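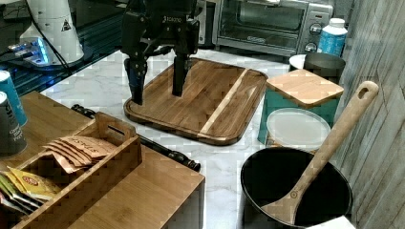 Wooden board and toaster oven on the worktop.

About Sasamico

Sasamico is a small cookery school in Galtcombe. We teach everyday cooking to adults, from people who have never made a white sauce to those who want to get better at bread. Most of our classes are in the evening and start at 6.30pm.

The school was started by Timothée Tessier, who had cooked in hotel kitchens and wanted to teach. His first classes were held in a church hall in Ondbridge, with ingredients brought over by car each week. We moved to Galtcombe when the old seed merchant's on Mill Lane came up for rent, and we have been here ever since.

Classes are kept to 5 people. Everyone cooks the whole dish from start to finish, and you take home what you don't eat. We run classes 52 weeks of the year, though the timetable is lighter in June, when Timothée is away for part of the month.

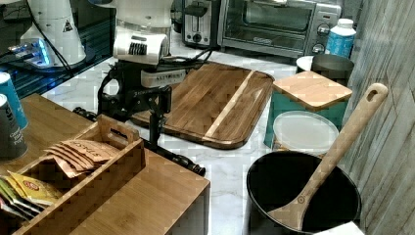

Our longest course is the Lefèvre course, named after the family whose recipes it is based on. It covers stocks, pastry, eggs, fish and simple puddings. You can join at any point, as each session stands on its own. We also do one-off classes in knife skills, jam and preserves, and cooking for one.

Roughly 1,000 people have cooked with us so far. Many come back for a second course, and a few now help out with the beginners.

We buy vegetables from growers near Ondbridge when we can, and flour from the mill there. Please tell us about allergies when you book – we can change most recipes with a few days' notice, but not on the night.

Gift vouchers are sold at the school and by post. Parking is free behind the building after 5pm, and the Ondbridge bus stops at the end of the lane.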